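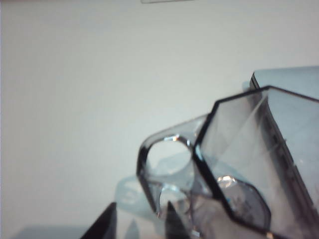
Notebook, packaging bench, Jiltham workshop
24 June 2026

Started on the smoky grey housings today. Plan is to work out which of the clear and tinted parts can go back in general storage as they are and which need their own inserts. The old method was to throw everything in the Lullent crates with a sheet of foam on top, and the scuffing on the last lot came from that.

Cleared the left end of the bench first. Wiped it down twice, second time with plain water only. The spray we keep under the sink leaves a film on clear plastic and I don't want it near these.

Notes on the grey part. Thin walls, hollow, see-through, dark rims. The big six-sided panel is the face that shows every mark. The eight-sided opening is low in that panel, and the smaller piece with the round hole is attached at the side. There is something shiny inside near the opening. Could be a clip or just a bright edge, I couldn't tell and did not want to pry at it. Ask Figueroa if they still have the drawing.

Handling: pick up by the rims, never by the flat panel. Cotton gloves shed lint that sits in the corners of the openings and is a pain to get out. Nitrile is better. Bare hands are fine if you stay on the rims, but wash first.

Cleaning trial. Tried three things on a scrap piece of the same plastic from the offcut bin.
Dry microfiber: moves the dust, leaves fine hairlines if there is any grit at all.
Damp microfiber, drop of dish soap: good. Needs a second pass with clean water or it streaks.
Air bulb then damp cloth: best. Slow, maybe 2 minutes a part once you have the cloths laid out.

Going with the air bulb. Do not use the compressor line, it spits oil.

Sanding question. Somebody had written "polish out with 2000" on the old card for this part. I tried 2000 grit wet on the scrap and it does take down a scratch, but it leaves a dull patch that you then have to chase with compound, and next to a dark rim the compound builds up in the corner and looks worse than the scratch did. Crossed the line out on the card. Light scratches stay. Deep ones go in the reject tray and we decide later.

Storage. Measured the shelf over the Jenberg cabinet, 30 inches clear, so the shallow trays fit side by side with room to get a hand in. Cut one insert from the soft white foam as a test. The slanted side is the problem. If the cutout is square the part rocks and the point of the panel rubs on the tray wall. Second insert has an angled cut on one side and holds it much better – still a bit tight around the smaller rounded piece, needs another eighth of an inch there. Left both inserts on the windowsill with pencil marks on them. Please don't tidy them away.

Light. The overhead tubes are no good for checking this plastic, everything goes pale and you miss the hairlines. Pale background, desk lamp low from the side, then turn the part slowly. Reflections on the panel look a lot like scratches until you move it, so move it before you write anything down.

Room was at 27 C by mid-afternoon and the tape adhesive on the tray labels was creeping. Switched to the paper tags with string. Uglier but they stay on.

To do
– recut insert with the extra clearance
– more nitrile gloves, medium
– new card for this part, old one has too much crossed out
– ask Lullent if the crates come with a lid that doesn't bow, the order for September is not fixed yet
– find the other desk lamp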